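Nimwood Returns for a New Season in October

4/13/22

Trinidad Medina, the creator and main voice of the web comedy Nimwood, confirmed that the series will return in October. The new season will have 6 episodes of around 30 minutes each, two more than the last one.

The story continues in Caridard, the small town where the cousins opened their failed hotel. Medina wrote all the scripts herself and plays two roles again – the mayor and the mayor's sister. She told her followers in a live video that the filming is already finished and only the music is missing.

"I wanted to stop after the first season, but the people wrote to me every week," she said. "Now I am happy that I continued."
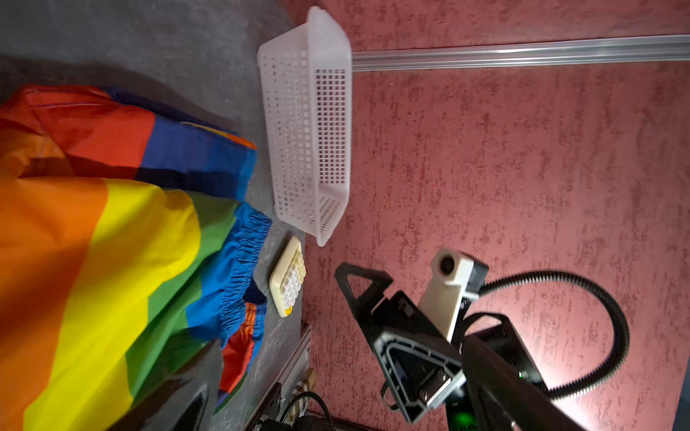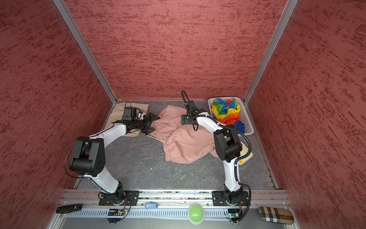
The music will be by the duo Ulloa, who also made the opening song. With this season the series will reach 46 episodes, counting the short ones that came out only on her vlog. Her second channel, Stondell, will show the first episode one day early for members. The price of the membership does not change.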